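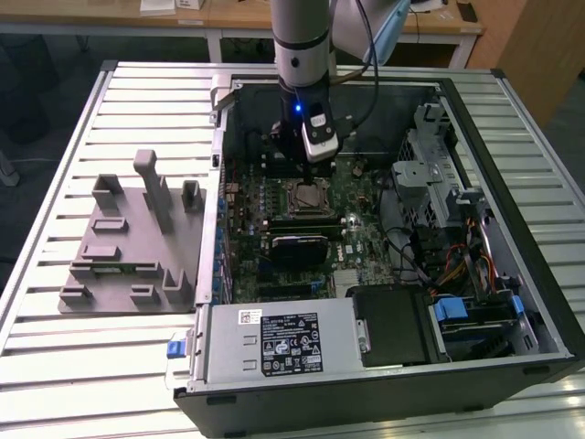
Radliste – Re: Tretlager knackt nach Umbau, Rahmen Stoltov
18.04.2022

Hallo zusammen,

ich antworte mal über die Liste, die Frage kam hier in ähnlicher Form schon öfter.

> Ich habe an meinem alten Stoltov-Tourenrad das Innenlager gewechselt,
> weil das alte deutlich Spiel hatte. Neu drin ist ein Patronenlager von
> Dovumeo, BSA, Vierkant. Seitdem knackt es bei jeder Kurbelumdrehung
> auf der linken Seite, aber nur unter Last. Im Montageständer ist nichts
> zu hören. Die Pedale habe ich schon getauscht, ohne Erfolg. Das Rad
> hat 3700 km runter, seit ich es habe, vorher weiß ich nicht. Kann das
> neue Lager schon kaputt sein?

Kann sein, ist aber selten. Ich würde zuerst die linke Lagerschale ansehen. Bei den Dovumeo-Lagern ist sie aus Kunststoff und wird gern zu schwach angezogen, weil man Angst hat, dass die Verzahnung ausreißt. Dann arbeitet die Patrone im Gehäuse und knackt unter Last. Also beide Kurbeln runter, Lager raus, Gewinde im Rahmen mit Bürste und Entfetter sauber machen, frisches Fett drauf und wieder rein. Rechte Seite zuerst, Linksgewinde, bis der Bund anliegt. Danach die linke Schale. Ich ziehe mit 40 Nm an, bei Kunststoff etwas weniger. Sieh im Zweifel auf dem Beipackzettel nach.

> Breite ist 68 mm, Achslänge habe ich wie beim alten genommen.

Miss die Gehäusebreite bitte nach, am besten mit dem Messschieber und ohne den Lack an den Kanten mitzumessen. Bei meinem Stoltov war das Gehäuse links nicht sauber plangefräst. Das hat mir der Laden dann nachgeschnitten, hat 51 Euro gekostet, mit Gewinde nachschneiden. Das war mir das Geld wert, Werkzeug dafür kauft man sich ja nicht.

> Die Kurbel habe ich mit Fett auf den Vierkant gesetzt, war das falsch?

Darüber streiten wir hier seit Jahren. Ich montiere mit einem Hauch Fett, andere trocken. Wichtiger ist, dass die Schraube nach den ersten 2 Ausfahrten nachgezogen wird. Wenn die linke Kurbel längere Zeit lose gefahren wurde, ist der Vierkant in der Kurbel ausgeschlagen, dann hilft auch Nachziehen nicht mehr. Nimm sie ab und schau dir die Flächen innen an. Sind die Kanten rund oder glänzt es nur an einzelnen Stellen, muss ein neuer Kurbelarm her. Einen einzelnen linken Arm in 170 mm habe ich zuletzt von Skistier bekommen, in Silber, passt optisch halbwegs zu den alten Garnituren.

Noch etwas, was ich selbst einmal zu spät geprüft habe: Sattelstütze und Sattelklemmung. Das klingt durch den Rahmen oft so, als käme es vom Tretlager. Fahr ein Stück im Stehen. Ist dann Ruhe, liegt es weiter oben. Kettenblattschrauben ebenfalls lösen, fetten, über Kreuz festziehen.

Falls du das Lager doch tauschen willst: Ich habe noch 2 unbenutzte Patronen von Vītola liegen, BSA 68, Achse 113 mm. Eine kann ich gegen Porto abgeben. Schreib mir dazu bitte direkt und nicht über die Liste. Ab Juli bin ich länger unterwegs und komme nicht an den Keller.

Gruß aus der Werkstatt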